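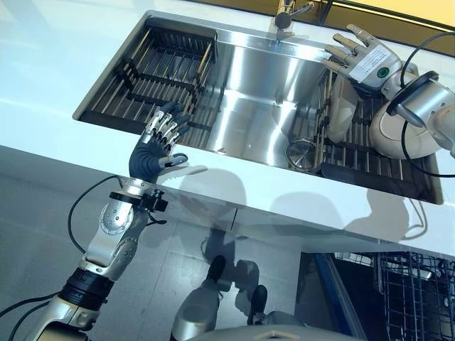
Workshop kitchen sink, both racks in, strainer lifted out and lying in the basin.

6 October 2023

Sink day, then. I've been promising to write up the kitchen corner since August and kept putting it off in favour of things with more sawdust in them, but the new racks have had a fair run now and I want my grumbles on paper before I get used to them and stop noticing!

For anyone at Lallside reading this over my shoulder, the job is the shared sink at the Lutlow end. The old set-up was a plastic drainer on the worktop, which leaked along the back and left a puddle under the kettle. I've moved the whole business inside the sink. Two slatted metal racks, both down in the basin, and the white worktop left clear for people to make a sandwich on. They came from Kindomen, and the order number ends in 189 if we ever need to argue with them.

What I like: the drips go where drips ought to go. The left rack covers most of its half and I'm very happy with it. The raised edges are enough to stop things wandering off, and I'd buy that one again tomorrow.

The right one I'm less sure of. It's sitting at a tilt in the photo and it has been at a tilt most times I've looked this week (I push it flat, I come back after tea, it's up again). My guess is that it rides up on the bottom of the basin where the wall starts to slope, and then whatever you lean on it does the rest. You can see the cream plate stood on its edge against it, and the big off-white round thing pressed up to it on the other side of the plate. That's a lot to ask of one rack. I tried it at home with a folded cloth under the low end and that did help, but a folded cloth in a sink is a horrible thing after two days, so no.

Things to try, in no special order:

Turn the right rack end to end and see if it's the rack or the sink.
Little rubber feet, the push-on sort. Coelho list a bag of 6, and I only need four, so that leaves spares for the bench lamp.
Swap left and right for a week. Cheap, lazy, probably the first one I'll do.

Next, the strainer. It's a nice solid one, round, stainless, with a small knob in the middle, and it spends its life out of its hole and next to the right rack. I do it too. You lift it to let the water go, you put it down, you walk off. Then the next person runs the tap and all the rice goes down the pipe – and I'm the one under there with a bucket. I'd like a hook for it near the tap, though I'm not drilling that worktop. Maybe a suction one. Does anybody have one that has stayed up for longer than a fortnight?

Cleaning: the brushed steel comes up beautifully with washing-up liquid and a soft cloth, wiped along the grain. Please keep the green scourers off it. Limescale round the base of the tap wants vinegar on a bit of kitchen roll, ten minutes, then rinse. I forgot mine over lunch once and it was fine, but don't take that as advice.

Plates on edge, please, and bowls upside down. Big things get dried and put away straight off, there isn't the room for them to sit about.

Still to do: measure the flat part of the basin properly, at the bottom and not across the top like I did last time. Ask Kindomen if they do the right-hand rack a size smaller. Put the old plastic drainer in the paint store, where it'll be handy for brushes.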